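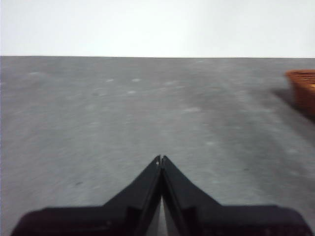

Huvis Vault FAQ

Search the wiki Go

Saturday, July 27, 2019
By Haris Kiani

What are the Huvis?

The Huvis are a race of former miners found in the caves under Rosteo. They were sealed in when the upper shafts fell and changed by the salt they ate there. In the game files they are tagged as undead, but holy damage gets no bonus against them.

When can I enter the vault?

At level 80, after you finish the Omidness quest chain. Only the party leader needs the chain. The other members need the level.
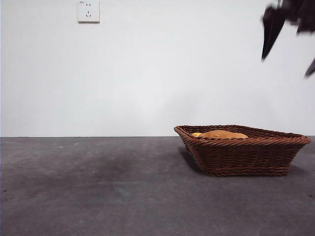 How much health does the Warden have?

The Warden has 1,165 health per party member on normal. It does not rescale if someone leaves during the fight.

How does the door seal work? 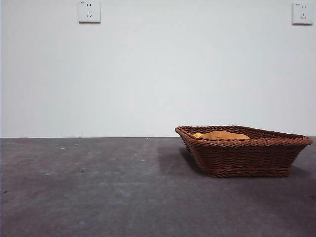

The seal has five slots, and each slot takes one salt key. The keys drop from any Huvis digger and do not carry over between runs. The layout matches the wall outlet in the photo, with two short upright slots at the top and a set of three below in an inverted V. Fill the top pair first. A key placed in the lower set too early is destroyed, and you have to farm another.

Can I skip the diggers?

Yes, if every key slot is covered by a key bought from the Lombardi trader. He stands outside the cave mouth and charges 2,000 silver per key. His stock resets with the weekly patch.

What changed for the Salt Crown?

The crown used to drop from the last chest. It now drops from the Warden, and only on hard.
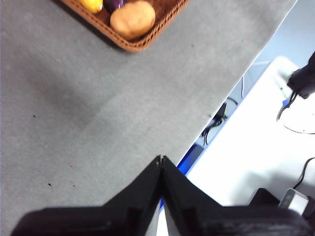

It is also bound to the character on pickup - crowns looted before the change can still be traded. The set bonus needs 6 pieces, and the crown counts as one of them.

Is there more Huvis lore?

Gumaro Zavala keeps the transcript of the cave tablets on the Rosteo page. Tablet text added in the October patch will go there too.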